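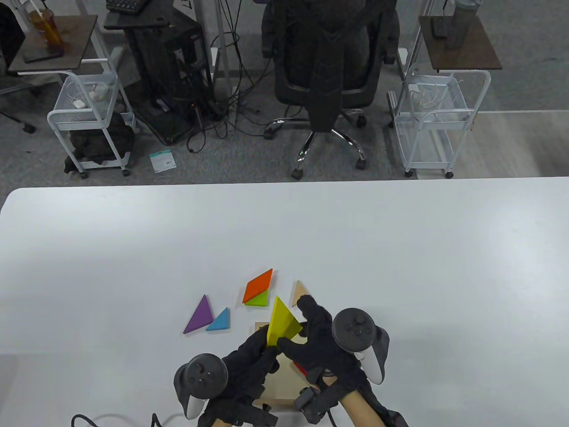 How do you get all the tangram pieces back in the square tray?
Put the big triangles in first and leave the smallest pieces for last. A standard tangram has 7 pieces, and the two big triangles cover half of the square between them. Set them so they meet at the center, then work on the other half.

Moushumi Munshi
I did that with our set, a wooden one from Moson, and still ended up with a gap at the end. Check that you don't have pieces from another puzzle mixed in. We had two sets in one bag – it took me an evening to notice.
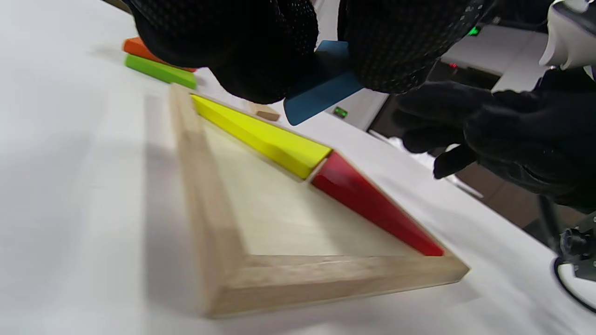 If a piece almost fits, don't push it. Lift out the one next to it and try turning that first. The parallelogram is the only piece in a standard set that changes when you flip it over, so try it both ways up.

Indrek Vītola
Agree with the above. One more thing, the trays are cut pretty close. Mine is from Skarkevik and the last piece goes in only if the others are pushed up against the sides. I sanded one edge a little and it's fine now.
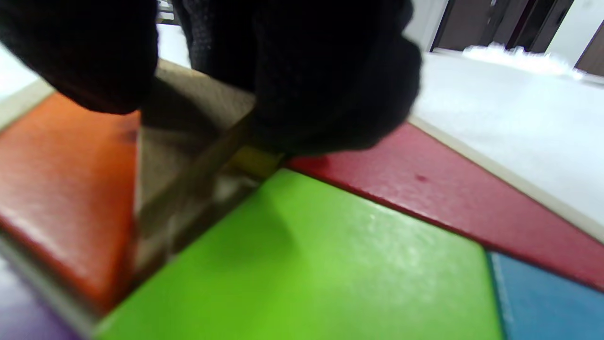

Tartu, 21 Jun 2026
Adding to my answer. Somebody wrote to ask about sets with more colors and long bars in them. Those don't follow the tangram layout, so the big triangle tip won't get you far. Start with the longest pieces along the walls and fill the middle after. If you have the leaflet, use that.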